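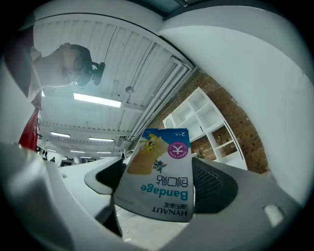
Chenxi Guo
Mouais, moi je reste sceptique. Une boîte bien carrée, avec des faces plates, c'est le cas facile. Qu'on me montre une chaussette, ou un sac de farine entamé, et on en reparle !

balside_62
@Chenxi Guo une boîte de pansements, ça s'écrase très bien si tu serres trop fort -- je range l'armoire à pharmacie de l'atelier tous les mois, j'en sais quelque chose. Après, d'accord avec toi, entre tenir un truc et tenir une maison il y a de la marge.

Yaqin Yan
Je bosse chez Daltalska, on prépare des commandes de parapharmacie, jusqu'à 562 lignes par jour en octobre. On a eu un bras Padex en essai pendant deux mois. Sur les boîtes, franchement bien, je n'avais presque rien à reprendre. Sur les sachets souples, une catastrophe, il en attrapait deux d'un coup ou bien il les pliait, et moi je repassais derrière. Au final je gagnais du temps le matin et je le reperdais l'après-midi...

tonton_feng
Et à la maison alors ? Parce que le sujet de départ c'était quand même les corvées. J'ai un aspirateur robot depuis huit ans (enfin, j'en suis au deuxième) et je passe toujours le balai sous le buffet. Pour moi on en est là.

Chenxi Guo
@Yaqin Yan merci, c'est exactement ce que je voulais dire ! Les boîtes oui, le reste non.

Yaqin Yan
Ah non, je n'ai pas dit ça ! J'ai dit que les sachets passaient mal avec la pince d'origine. On nous a prêté d'autres doigts la dernière semaine, plus souples, et c'était déjà nettement mieux. Je ne parierais pas contre.

balside_62
Pareil, je ne parierais pas contre. Par contre le prix, aïe. Quelqu'un a une idée pour un petit atelier comme le mien ? Je n'ai pas 100 commandes par jour, moi, j'ai une étagère à tenir en ordre et un établi à débarrasser le soir.

tonton_feng
Prends un apprenti :)

balside_62
J'en ai un. C'est lui qui a mis les pansements avec les forets.

Yaqin Yan
Pour le prix je n'ai que le tarif de la location, et il date de l'essai. Je regarde demain au boulot et je te l'envoie en MP.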